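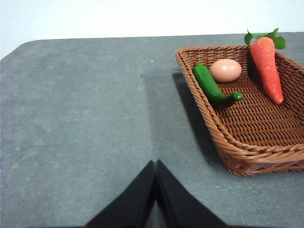
Como preparar uma bancada de separação para trabalhar com o braço (e a equipe para trabalhar ao lado)

Publicado em 23 de setembro de 2026, por Dinesh Uddin

Na Zomeck, o braço chegou em março. A direção anunciou que ele viria "liberar as pessoas para tarefas de maior valor". Quem separava verduras e ovos passou as 2 primeiras semanas arrumando a mesa para o recém-chegado, tarefa cujo valor ainda está sendo apurado. O roteiro que segue é o que usamos hoje em treinamento e serve para qualquer bancada pequena de separação.

Antes de ligar

Limpe o tampo e tire tudo que não faz parte do pedido. Caneta, crachá, xícara de café: para o braço, tudo é candidato a mercadoria. Uma das nossas canetas foi expedida para um cliente e, que se saiba, não houve reclamação.

Ponha o cesto num dos lados e deixe livre o resto da mesa. A garra precisa de espaço para descer e para girar. Se o cesto é de trançado, como os nossos de vime, confira se a borda está inteira, pois um fio solto prende no dedo da garra e o cesto vai junto passear.

Observe a sombra. Cesto fundo com luz de um lado só escurece uma faixa do tampo, e o Utik (o programa que manda no braço) às vezes leva essa faixa a sério. Mude a luminária de lugar antes de mudar a configuração.

Os itens de ensaio

Comece com peças de formatos bem diferentes. Usamos uma pimenta verde, um ovo e uma cenoura com rama. A cenoura de ensaio pode ser artificial; aguenta mais turnos que a do estoque e não murcha nas férias coletivas.

1. Pimenta: é curva e lisa. Peça a pega pelo meio, com o pulso alinhado ao comprimento.

2. Ovo: força mínima, velocidade mínima. Deixe deitado. Quem tiver pressa nesta etapa fica também com a limpeza.

3. Cenoura: pegue pela raiz. Pela folha parece mais fácil e o Utik concorda, mas os dois estão errados.

Faça 6 ciclos com cada item e anote as falhas na folha da bancada. Anote também as suas intervenções, mesmo as pequenas. Empurrar a pimenta com o dedo conta como intervenção — Shafiq Pramanik, do turno da noite, sustentou o contrário por um mês inteiro e seus relatórios eram lindos.

Durante o turno

Um operador cuida de 2 bancadas. No papel eram 4, até alguém da gerência passar uma manhã tentando. O trabalho mudou de natureza: cansa menos o ombro e mais a paciência. Você olha, espera, corrige, volta a olhar. Combine rodízio com a expedição e cumpra, inclusive quando o volume está alto, que é quando todos esquecem.

Pausa é com o botão de pausa. Segurar o cesto com a mão enquanto a garra se mexe está proibido, por mais que ela esteja indo devagar.

No fim do turno

Estacione o braço, recolha os itens de ensaio no cesto e passe a folha para o colega. Escreva o que você ajustou, com a sua letra mais legível. O campo "observações" aceita queixas e elas são lidas às vezes. Foi por ali que conseguimos os bancos altos.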